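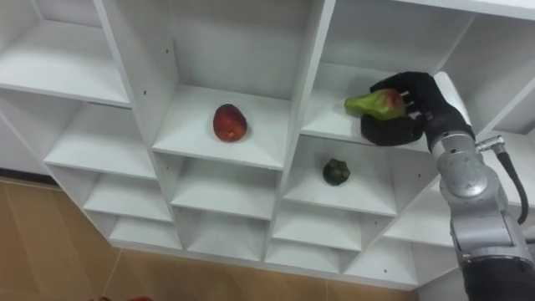

Open day at the Findamik lab, Hirkbridge
May 30, 2021

I had been trying to get into the Findamik open day since January, when they first posted about it, and it was worth every minute of the drive to Hirkbridge. Most robot labs show you a robot. Findamik puts you next to the people who write the software and lets you read their screens over their shoulders, and I could have stayed all week.

The first stop was the shelf-picking bench, and I got stuck there for most of the morning. The task sounds like nothing: find a piece of fruit in a white cubby shelf, close a robot hand on it, bring it out. White boards are a miserable thing to look at if you are a depth sensor, though. The back panel, the divider and the shelf floor all come out nearly the same shade, and the corners where they meet go soft and wobbly in the point cloud. The team had the raw cloud up on one monitor and the cleaned version on the next, and the difference was huge!

Their fix is to stop asking the sensor where the boards are. A small planner module called Kavalard keeps a model of the shelf as a grid of boxes, fits that grid to whatever the camera gets, and then treats every board as solid. So the fruit is perceived and the furniture is mostly remembered. If you bump the unit, the fit is redone before the next reach. A visitor asked if they could try it, and yes, they could (I had a go too).

The grasp side was the part I had really come for. Each request goes through a sampler that throws out 1000 candidate hand poses, and the viewer draws them as little gray combs bristling all over the target. Then the filters run and you watch the combs vanish. On the run I wrote down, 258 were left after the collision check against the dividers, and the ranking step picked from those. The winner had the fingers over the top and the thumb coming in underneath, and I liked that a lot on fruit that tapers at one end, where a plain side squeeze tends to slide toward the thin part.

I asked why they don't plan the arm first and worry about the hand later. The answer was that they used to. In a box that tight the wrist decides everything, and the old pipeline kept finding lovely arm paths that ended with no room for the knuckles. Now the hand pose and the last stretch of the path are solved together, and the rest of the arm gets whatever is left over. The planner has a budget of 800 milliseconds for all of it. When it runs out of time it says so in plain text in the log, with the name of the board it was fighting with. More software should do this.

Speaking of logs, go and see the replay tool if they run this again. It's called Ankrah and it was built in-house. Every attempt is stored with camera frames, joint angles, hand commands and the planner's reasons on a single timeline, and you can drag back to any moment and re-run the planner from there with different settings. They opened attempt 1642 for us and changed one number, the clearance from the shelf floor. The whole approach shifted in the viewer: lower wrist, flatter fingers, a completely different path in. I made them do it twice.

A few practical notes. Parking is behind the building and fills up early. The talk on calibration was upstairs in a small room and I ended up on the floor, so get there ahead of time. Bring a notebook, as there are no handouts, and ask to see the config files at the picking bench. They're short, they have comments in them, and the team was happy to scroll through the lot.

I missed the simulation demo completely. It ran while I was still dragging the Ankrah slider back and forth, and I'm going back for it next time they open the doors.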